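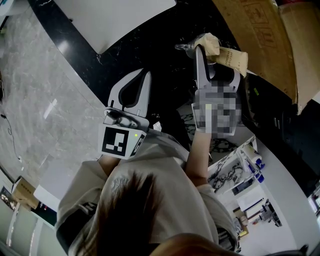
Week 4 handout: Looking at a hand-held gripper kit before you spend the money

Bring this with you, because we'll be marking it up together. I've left out the theory from last time (it's in the reader, chapter on teaching by demonstration) and stuck to the kit.

What's on offer

The kit we're reviewing is the Sunovard pair, which comes as two hand-held grippers, a head camera on a strap, a charging dock and a year of their upload service. You hold one gripper in each hand and do the job yourself, and the recording is what the robot learns from later. Sunovard sells it through Maklow, who also rent it out by the month, and I'd push most of you toward renting for a first project. The department has one pair on a rental until January, so sign up early!

The fingers are curved plastic with dark rubber pads on the inside. I was suspicious of the shape at first. I like a flat pad, I grew up with flat pads, but the curved ones do a nice job on thin, floppy things, and a toothbrush in a paper sleeve is a great example of thin and floppy. Squeeze at the middle of the packet if you can. If you take it near one end the other end swings, and then you're chasing it with your other hand and the recording is a mess.

The square markers

You'll remember these from week 2. The blocky black-and-white tags sit on the gripper body, on more than one face, so that the camera has a decent chance of finding at least part of one when you turn your wrist. Please don't put stickers on them, don't wipe them with anything strong, and watch your hair and sleeves (mine are always in the way, I roll them up now).

There's also a small green light. Sunovard's booklet says green means the gripper is connected, and I'd get in the habit of glancing at both sides before each take. I once did a whole morning with one side asleep and had to throw out 19 takes. I'm still sore about it.

Picking a place to work

Bathroom counters are my favorite test for any kit like this. Dark polished stone throws back highlights, metal faucets stick up right where you want to reach, and the things people keep there are small. Walk the counter first with the grippers open and nothing in them. Find out where your elbow goes when you reach past the faucet. Then do the task.

Jörg Reinholz, who ran this course before me, used to make everyone start on a plain wooden table. It's a fair approach and you'll get cleaner data on day one. I just think you learn the limits of the kit faster on a counter, and since we're reviewing a product, limits are what we want.

How I scored it

Setup: good. 12 minutes from opening the case to the first recording, and that included me hunting for the strap.

Comfort: so-so. The grippers are fine for short takes. After a long session my thumbs complained, and Bernd Baumgart in the robotics shop said the same thing about his wrists. Bigger hands may have it easier.

Small objects: very good on paper sleeves and bottle caps, poor on anything flat against the counter. Try picking up a comb and you'll see what I mean.

Upload service: slow in the evening, quick before 9 a.m. The file names are awful.

Support: Maklow answered my email the same day. The answer was wrong, but the second one was right.

For comparison, the Pinon kit is lighter and only comes as a single gripper, so two-handed tasks are out. The Tierney has a better dock and a worse trigger. I'll bring both to class so you can have a go.

Your assignment

Book the kit for one session and record 21 takes of a single two-handed task. Keep the task small: hand something over from left to right, hold a cup while you put a brush in it, that kind of thing. Write down every take you'd throw out and say why in a few words. Then write me a page on whether you'd rent, buy or skip it, for a team with a budget you choose.

The shared folder has my 178 practice takes if you want to see good and bad ones side by side. Some of the bad ones are really bad. Bring your notes and a charged laptop, and email me if the sign-up sheet is full.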